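Progress report to the Brultgate Fund for Live Music
Lenelance Chamber Concerts, first half of the season
December 18, 2025

This report covers the period from the opening of the season in September until now. It follows the headings of the grant agreement, but I have put the money part last, as your office asked after our previous report.

Concerts given

We planned five concerts before the winter break and we gave five. Four of them were in the main hall in Lenelance. The remaining one, the piano and clarinet evening, was moved to the reading room of the library when the heating in the hall stopped working. The library is a smaller place and we had to refuse people at the door, which we regret. Those who had bought a ticket in advance were all seated.

The Drernetti Quartet opened the season with a program of Haydn, Janáček and a new piece which we commissioned with your support. The new piece lasts longer than we had agreed with the composer, and the second half started late. The audience was patient. In the comment cards the slow movement was mentioned more often than anything else of the evening, also by persons who wrote that they normally do not like modern music.
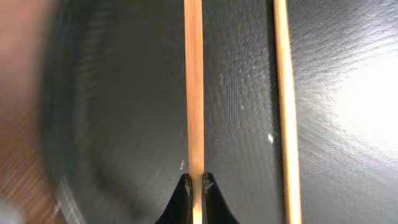

Ghiță

The voice recital in the autumn was the most difficult to prepare. The singer changed two groups of songs in the last week, and the printed texts were already at the printer. We made an extra sheet with the translations and put it on the chairs by hand. For the second half of the season we ask all artists to confirm the program one month before.

Audience

In total 384 tickets were sold for the five evenings. Our target for the whole season is 600, so we are ahead of the plan, but I would not like to promise too much. The spring concerts have less known names, and two of them fall close to school holidays.

The reduced ticket for students is used more than last year. Most of these students come from the music school and they come in groups, often with a teacher. We still do not reach young people who have no lessons on an instrument. The posters in the bus station did not bring visible results and we will not repeat them.

Open rehearsals

The open rehearsals were the new element in our application. We have held two until now, both in the afternoon and free of charge. At the first one the musicians were not sure if they should speak to the public or simply work, and it became a little quiet. Before the second one we agreed that the cellist would explain what they were repeating and why. This was much better - people stayed after the end and asked questions about bowing and about how the players decide the tempo.
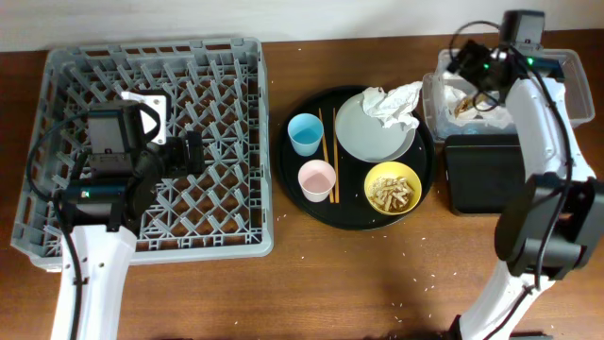
Tabletop with dish rack and round black tray

Difficulties

The heating is repaired, but the owner of the hall has not yet told us if the cost will be added to our rent. I have written twice. The piano needs to be tuned before each concert because the temperature in the hall changes a lot, and we had calculated tuning only for the concerts with piano solo. The difference is small for one evening, but it will be felt at the end of the season.

The recording of the commissioned piece is delayed. The sound of the first take has a noise from the ventilation and the quartet prefers to play it again. They have offered to do this in the spring without a new fee, and we would pay only their travel.

Budget

Artist fees and printing are within the approved amounts. Tuning is above. I ask for your permission to move the unused part of the poster line to tuning - the total of the grant stays the same. The table with all invoices is sent separately in the format of your office.

Next steps

The spring program goes to the printer after the holidays, with your logo on the front page in the new version. The next open rehearsal will be in the library, where the listeners can sit closer to the players. We will send the final date as soon as the library confirms it.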